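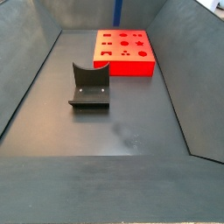
Brania cell, status for May

The red sorter board still sits loose at the far end of the bin, and the black holder shows two screw heads on its base plate. Hader calls this layout final. We don't. The board shifted in 6 of 200 cycles, and each shift meant teaching the positions again. Lefèvre's fix is a tighter check before every run, which treats the symptom.

Spent so far: 13 hours on setup, 8 on rework.

Next: bolt the board down, clean the smudged patch on the floor, repeat the 200 cycles. Until then we would not release the second payment to Eltier.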